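An afternoon at Bindus, Pidenlow
Posted Sun 2 November

I went to the Bindus open day mostly because of a line in the invitation that said visitors could "compare grippers side by side in a realistic outdoor setting". I have been to a fair number of these afternoons and I have learned to read the invitation twice. Outdoor setting, in this case, meant a simulated garden running in Plidia, on a row of workstations upstairs. There was some real hardware on the ground floor, which I'll get to, but if you were hoping to see an arm picking things up in the rain you would have been better off staying at home.

The train to Pidenlow was late, the walk from the station is longer than the map suggests and there is no pavement for the last stretch. I missed the welcome talk. From what other people said at the tea urn, it was the usual one.

Upstairs: the garden

Each workstation had a pair of hand controllers and a screen split between an overall view and the two wrist cameras. You drive a two-armed robot around a back garden: a round stone-coloured pad, a lawn, a house, a fence, some planting. The task sheet asked us to clear small objects off the pad, then go across the lawn and do the same there, once with the standard parallel fingers and once with a gripper they call the Reddy, which is supposed to be more forgiving about how you line it up.

My first go was with the standard fingers, and I spent most of it learning how little a wrist camera tells you. You get the two fingertips at the sides and a great deal of ground in between. With nothing else in the picture to judge against, I could not tell whether I was a hand's width above the surface or twice that.

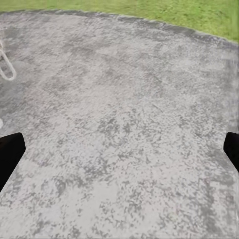 The speckled texture on the pad makes this worse. Grey flecks on pale grey look much the same from any height, so your eye keeps trying to use them as a scale and keeps getting it wrong. I said so to the young man running our bench and he told me people get used to it. I'm sure they do. I got used to it myself after a while, in the sense that I stopped looking at the wrist view and flew on the overview, and I don't think that counts in the camera's favour.

It matters because the leaflet sells the wrist camera as the thing that makes the grippers comparable. Same camera, same mounting, same view, change the fingers and see what happens. Fair enough as a plan. But if half your missed grasps come from not knowing how high you are, then you are mostly measuring the operator's eyesight, and whichever gripper you try second is going to look better. Everyone on our bench tried the Reddy second. I asked if we could swap the order and was told the stations were set up that way for the day.

For the record, the sheet on the wall claimed 53 successful grasps for the standard fingers and a good many more for the Reddy, over the same number of attempts. What that number was I can't tell you, as it wasn't on the sheet.

Using both arms

The part I enjoyed was the overview, where you can see both arms at once and a decent slice of the garden behind them. The house, the palm, the slatted fence running away down the side – somebody has taken trouble over it. I wasn't the only visitor who spent a few minutes simply looking around.

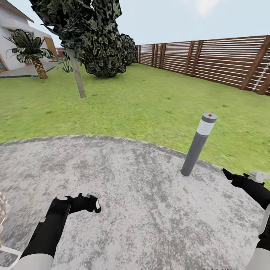 With two arms the questions get more interesting and the answers get thinner. I wanted to know what happens when the hands get in each other's way, which is the first thing that goes wrong on any two-armed set-up I have had to deal with. In Plidia you can bring the grippers quite close together over the pad before the motion slows, and then it slows a lot. That is a sensible safety behaviour. It is also a setting, and when I asked where it was set I was passed along to Austra Vanags, who looks after the simulation side.

She was the best thing about the visit. She didn't try to sell me anything. The slow-down distance, she told me, had been made generous for the open day so that visitors wouldn't spend the afternoon clashing arms, and yes, that does change how long a two-handed task takes. I asked whether the timings on the wall had been done with the generous setting or the normal one. She thought the normal one, but said she would want to check before putting it in writing. I wish more people at these events would answer like that.

She was also frank about contact. Fingers on a hard flat surface are handled fairly well, in her view. Thin, bendy things are handled badly, and grass is treated as a flat sheet with a picture on it, so anything you learn about picking an object out of real turf is guesswork. I wrote that down word for word because nobody downstairs had mentioned it.

The controllers deserve a grumble of their own. The trigger closes the fingers in proportion to how far you squeeze, which is nice, but there's a dead patch at the start of the travel and then the fingers come together in a rush. On the second station I tried the dead patch was bigger. Two supposedly identical controllers, one afternoon, and a difference I could feel with my thumb. If you are going to hang a gripper comparison on who squeezed what and when, that wants sorting out first.

The other thing I noticed about the wrist view was how much of it the hardware can take up. Tip the hand one way and you have a clear look at the surface. Tip it another and the black parts and the pale wrist housing fill a good part of the bottom of the picture, and the shading on the ground goes dark right where you'd like to see detail. I tried adjusting my approach angle to get round it and ended up with an awkward elbow and no better a view.

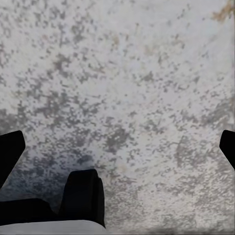

Downstairs: real arms, short queue

The ground floor had a pair of arms on a bench with the standard fingers on one and the Reddy on the other. You could handle the grippers with the power off, and I'd say that was worth more to me than an hour upstairs. The Reddy fingers have a bit of give in them sideways. You can feel that it would let you be sloppy about alignment. You can also feel that it would let a heavy, smooth object twist in the grasp, and when I said this the chap demonstrating it picked up a foam block and closed the fingers on it with a flourish. Foam blocks are very kind to grippers.

I asked for something awkward. There was a tray of odds and ends behind the bench and after some rummaging we settled on a metal door handle. The standard fingers held it on the first try. The Reddy took hold, turned slightly, and held it at an angle. Both of those are one attempt each and prove nothing at all, and I only mention them because it was the one test I saw all day that hadn't been planned.

The price they are talking about for the Reddy is 19 per cent above the standard fingers. Delivery is from January. I have no quarrel with the price if the thing does what the wall chart says, but I'd want to see the chart redone.

Back upstairs before the coach party

A group was due at the end of the afternoon so I went back up while it was quiet and asked to run the lawn part of the task, which I'd skipped. The lawn is where I expected trouble and I found it. As soon as you move the arm at anything like a working speed, the wrist view of the grass smears into streaks. Slow down and it settles. There is a post and a planter you can use to get your bearings, as long as they stay in view. Over open grass you have very little.
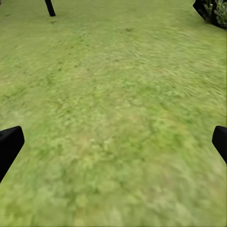 Austra Vanags says the blur is meant to match what a real camera of that sort would give you at that speed. I believe her that it's meant to. Whether it does is easy enough to find out – take one of the arms from downstairs, wave it over a real lawn (there's one outside the front door) and compare. It hadn't been done, or not by anyone I spoke to. She said it was on her list. I got the feeling it's a long list and that she didn't write all of it.

I did 13 grasps on the lawn with the standard fingers and lost almost all of them to being too high. Then the coach party came in and I gave up my chair.

If you are thinking of going

They are running another of these in January, when the first Reddy units should be there to look at properly. My advice is to skip the talk, go straight to the ground floor and ask to handle both grippers with the power off. Take your own awkward object. I'd bring something heavy with a polished surface, and something thin as well.

Upstairs, ask to use the Reddy first. If they say the station is fixed, ask again at the next one. Find out which slow-down setting you are on before you time anything, and try the trigger a few times in the air so you know where the dead patch ends.

I would also ask for the number of attempts behind the wall chart. I emailed about it the same evening, along with the question about the timings. The reply says they are looking into both and thanks me for my enthusiasm.

Parking is free but the car park floods at the far end. The sandwiches had gone by 2 and the café across the road doesn't take cards.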